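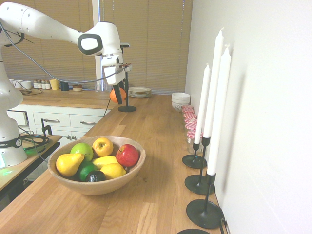
The Sirens: Frequently Asked Questions
Maintained by Merle Ellery. Last revised August 9, 2021

Were the Sirens mermaids?

No, and I get this one more than any other. Homer doesn't say what they looked like at all. Greek artists painted and carved them as birds with women's heads, sometimes with arms so they could hold a lyre or a pipe. The fish tail turns up in the Middle Ages, and for a long while the two versions lived side by side. Some medieval pictures hedge and give them wings and a tail both.

How many were there?

Depends who you ask. Homer's Greek uses a form that means two of them. Later writers usually give three. Names vary so much from one source to another that I would distrust any website that prints a single list without telling you where it came from.

Did they eat sailors?

Maybe. Circe tells Odysseus that they sit in a meadow with a heap of bones and rotting men around them. She does not say how the men died. Plenty of retellings have the Sirens tearing people apart, and that may well be how some ancient listeners took it, but others thought the victims just stayed there listening until they starved. The text won't settle it for you.

What did they sing about?

Most people say love or sex. Read Book 12 of the Odyssey again. They call Odysseus over by name, flatter him, and offer to tell him everything that happened at Troy and everything that happens on the earth. It's an offer of knowledge, made to a man who is vain about his war record. The seduction angle is mostly later.

Is it true they drowned themselves after Odysseus got past?

It's an ancient story, but it isn't in Homer. He drops them the moment the ship is out of earshot. Later authors say they were fated to die if anyone heard them and sailed by. That causes trouble with the Argonauts, who also sailed by, a generation earlier, with Orpheus playing over the top of the singing. One of the crew, Butes, jumped overboard anyway and was saved by Aphrodite. I have seen several attempts to make the two tales fit and don't believe any of them.

Where was their island?

Ancient tradition put it off the coast of southern Italy, and the small islands near Positano are the usual candidates. Preben Toft wrote to me with a theory placing it in the North Sea, based on sailing times. His letter ran to 2,000 words and I read all of it. Sailing times in the Odyssey are not data. The hero also visits the dead.

Are they related to the Harpies?

Both are women with bird parts, and on a worn pot it can be hard to tell which you have. The stories are separate. The Harpies snatch and carry off. The Sirens stay where they are and let you come to them.

Weren't they Persephone's friends?

In Ovid, yes. He has them as her companions, given wings so they could search for her over the sea. Hyginus says Demeter changed them because they had failed to help her daughter. Take your pick, but please don't quote either as "the original myth." Both were written centuries after Homer.

Did they really lose their feathers to the Muses?

Pausanias mentions a singing contest that the Muses won, after which they plucked the Sirens and made crowns of the feathers. He says Hera talked them into it. I like this one and have no idea how old it is.

Which translation should I use?

Any complete one with line numbers. Gunnlaugur Mogensen asked whether the abridged Casten edition would do. It cuts Circe's warning, so no.

Can you tell me what the Sirens symbolize?

I'd rather not. Heiðrún Eyvindsson has sent me a good reading list on the Christian allegories, where the mast becomes the cross, and I can pass it along by email. Those tell you what the allegorists thought.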